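Open day at Naltuven - anyone else go?

Posted in: Automation and Robotics > Events

tallgrass_mike
2022-03-14
Went to the Naltuven open day with two people from our shop. They had 3 stations going and you could walk between them. The Tirari palletizer was behind a fence and ran the whole time. The one I want to talk about is the hand-held gripper station, where a person does the task with a gripper in each hand and the recording is used to train the arms later. Engelbert Reisinger ran that one and took questions. He said they had 1,039 recordings of the tray job so far and had thrown out 336 of them.
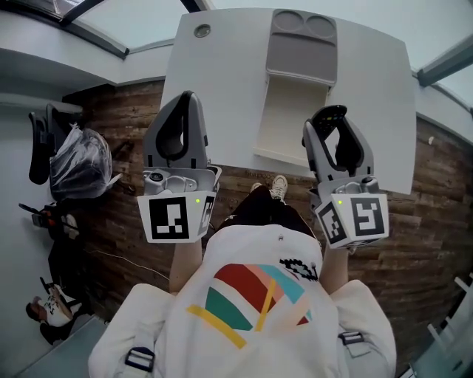 Gripper station, seen from over the operator's head. Tray unit is on the white table.

The marker cubes are how they track where each gripper is. Both had a green light on when I took this one.

benchvise
That is a third of the recordings in the trash. Did he say why?

tallgrass_mike
Mostly markers turned away from the camera, he said. Some were operators going too fast.

R_Okello
I was there in the afternoon. Did not think much of it. You can get the same data by driving the real arm with a pair of leader arms, and then you know the arm can reach everything the person did. With hand-helds you find that out afterward.

pantry_bolt
Leader arms cost money and you need the robot free. We tried both on our Pant cell. People picked up the hand-helds in one shift. The leader arms took up to 9 days before the data was any good.

R_Okello
What was the task? For bin picking I believe it. For anything with a tight fit I don't.

pantry_bolt
Loading trays. Loose fit, so fair enough.

benchvise
How heavy are they? My wrists would be done by lunch.

tallgrass_mike
They let visitors hold one. Fine for a few minutes - I would not want it for a full shift. Godfrey Mbwambo at the same station said they swap operators every half hour.

R_Okello
Did anybody see a trained arm do the tray job? I asked and was told it was not set up that day.

tallgrass_mike
Same answer here. They plan to show it in September along with the Skurier software. I put my name on the list.

benchvise
Is the sign-up open to anyone or just customers?

tallgrass_mike
Anyone. There was a sheet at the front desk, but you can call them too.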